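Clear plastic over a cloth tablecloth keeps wrinkling. How do I get it flat?

Posted by Fouzia Hashmi in Kitchen & Table

I have a green and white checkered tablecloth on the table we use for everything. It's cotton and I got tired of washing it, so in January I bought a sheet of clear plastic to lay over the top. It came folded in a packet and it has never gone flat. I've tried smoothing it by hand and leaving it overnight with books on it. The creases come right back.

The table gets used for sorting laundry, emptying pockets and bags, all of that, so I don't want to take the plastic off altogether. Small stuff catches in the ridges and it looks messy even after I clear it.

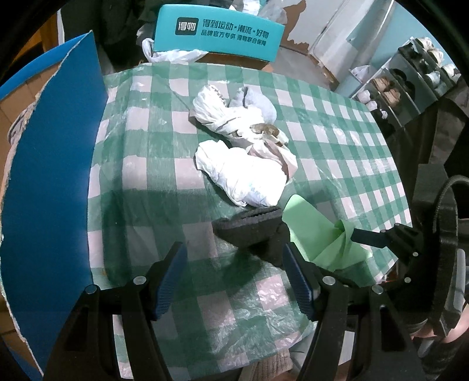
Can you iron a clear plastic table cover?

Use the lowest setting with no steam, put a dry cotton towel between the iron and the plastic, and keep the iron moving. Try a corner first. If the plastic goes cloudy or sticks to the towel, stop and use a hair dryer.

I found that on another page and I'm nervous about it. My iron is an old Böttcher and the low setting is not very low. Has anyone done this? The sheet is the thin kind, and the packet said Gerkwood with no care instructions at all.

3 replies

Emilian Rusu
I wouldn't iron the thin kind. I did one and got a shiny patch the shape of the iron. What worked on the next one was the dryer. Put the whole sheet in a bathtub of warm water first, 102 degrees or so, leave it until it feels soft, then shake it off and lay it on the table while it's still limp. Pull from the corners and clip the edges under the table with tablecloth clips. Wipe it down with a dry towel from the middle out. Any folds that are left, go over them with a hair dryer on medium and press with your palm. Give it a full day before you put anything on it. The first fold lines take the longest, and mine still had one faint one down the middle.

Also take everything off the cloth underneath and pull that tight first. If the cotton is bunched up the plastic will follow it.

tablelegs60
Just buy the thick one on a roll

Sernurance
Agree about the roll. Hardware stores and fabric stores cut it by length, so it never gets folded. I have a Tarasetti one, measured the table and added 3 inches on each side. When I store it I wrap it around a cardboard tube. If you keep the one you have, don't fold it again when you wash the cloth, roll it up on the tube with the tablecloth side in.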